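January
Siham Kamel, equipment notebook

Second pass at the purchase list. Viera wants a version she can send up before the end of the month, so I am writing down where each line stands and what still needs a quote.

Starting point is unchanged. We have one arm on the bench, the parallel gripper it came with, and the workstation by the window. The request is for a second arm, two grippers, a force sensor for the wrist, and enough computing to run the kitchen simulations overnight without taking the workstation away from everyone else.

Arm. Lestik and Usov both still in play. Lestik quoted first and their number includes the controller, the pendant and the mounting plate. Usov left the mounting plate off and charges for the second year of support as a separate line, so the two totals can't be compared as they stand. I asked Usov to redo theirs in the same layout. Lewis prefers Lestik for the cabling, which runs inside the arm. Sepehr prefers Usov because the driver is the one we already use. Changing drivers would cost us work we haven't put in the budget anywhere. I have added a line for it, labeled integration, and left the amount blank until Sepehr gives me hours.

Grippers. This is the part that moved. The old list had two of the same model, 100 mm opening, picked mostly on price. Jhonatan has been running the kitchen tasks in sim with a two-finger model, and his view is that opening width matters less to us than what is on the fingertips. Blocky square tips are fine on boxes. On round things with lids he wants to try something softer or with a shallow curve. Khosravi sells swappable tips as a kit that fits both models on the list. Proposal: keep two grippers, buy the standard tips with one and the kit with the other. The kit can be reordered on its own later if it wears out.

Stroke. Went back and forth on 90 mm versus 100. The 90 is lighter and leaves more payload. Measured the mugs and jars from the prop shelf with calipers and the widest jar is too close to 90 for comfort once you allow for a bad approach angle. Staying with 100.

Force sensor. One quote in, from Khosravi, and purchasing will want another. Lewis to ask Flurencombe, who sold us the current mount. Check the bolt pattern before anyone signs anything. Last time the adapter plate had to be made in house and held up the arm.

Computing. Two options: buy a machine or pay for time. Jhonatan's renders are the heavy part, physics alone is cheap. He runs batches at night now and the queue is still there when Sepehr comes in. A machine is a single cost and we can put it under equipment. Paid time comes out of operating, which is already thin. Leaning toward the machine. Need to ask facilities whether the closet circuit can take it. Need to ask whether anyone minds the noise.

Also on computing: storage. Nobody had it on the list. Camera frames from every run are kept at present and we have no rule for throwing them out. Either we budget for drives or we agree on what to delete. I would do both. Put down drives, and Jhonatan will write half a page on what we keep.

Props and bench. Small money but it has to be in there. If the physical kitchen corner is going to match the simulated one in any useful way, we need a length of wood counter, some tile for behind it, and a few ordinary appliances. Viera asked whether it needs to match at all. Jhonatan's answer was that the clutter matters more than the finish: the arm has to work past a toaster and a paper towel holder, and lighting on tile gives the camera trouble. I took the upper cabinets off the list. They need wall anchors and a permit from the building, and we can hang a foam board at the right height for clearance tests.

From Jhonatan's sim kitchen, for the gripper and props lines:

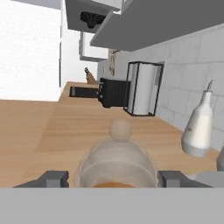

Page last changed: January, 4:40 p.m., by S. Kamel

The lidded jar or cup is the case I would use to justify the tip kit. It's round, with a domed lid and a little knob on top, and the fingers are square at the ends. For the props line, the toaster, the paper towel holder and the knife block are all cheap to buy. The dispenser with the thin metal spout I would get in plastic if we can find one in that shape. Leave the knife block empty.

Lewis asked whether the sim gripper has the same palm depth as the one we would be ordering. Jhonatan thinks the model is generic. If so, he should swap in the vendor's file before we quote any sim result in the justification. Khosravi has the files on request, I sent the email.

Open:
Usov, revised quote with mounting plate and support in the total
Sepehr, hours for driver work
Lewis, Flurencombe quote on the sensor, bolt pattern
Jhonatan, storage rule, vendor gripper file
Me, closet circuit, price for counter and tile

Viera gets the draft with the integration line filled in or marked pending. Shipping is still missing from the Lestik quote, will call them in the morning.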